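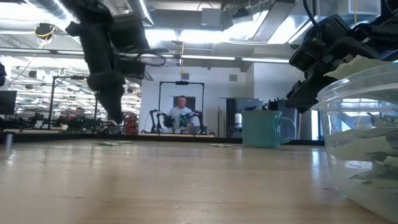

A mug and a clear plastic container on a light wooden tabletop.

Workshop Tips: Message Queues on the Home Server

Households that run the Pletura message broker on a small server in the workshop may find that messages from sensors and door contacts arrive late after a restart. The following settings are recommended.

Set the queue limit before connecting any devices. The default of 500 messages is suitable for most homes. When the limit is reached, the broker discards the oldest entry and writes code 101 to the log.

Use durable queues only for messages that must survive a power failure, such as freezer alarms. Temperature readings should be sent to a temporary queue. Each durable message is written to disk, and a slow memory card will delay everything behind it.

Assign a separate queue to each room. If the Vanags adapter is installed, room names must match those in the adapter file, including capital letters.

Failed messages should be routed to an error queue and reviewed monthly. Do not set the retry count to unlimited. A retry interval of 42 seconds allows most wireless devices to reconnect.

Back up the configuration folder before each upgrade. Files saved in the January release must be converted with the Andier import tool.

Page last reviewed: 28th February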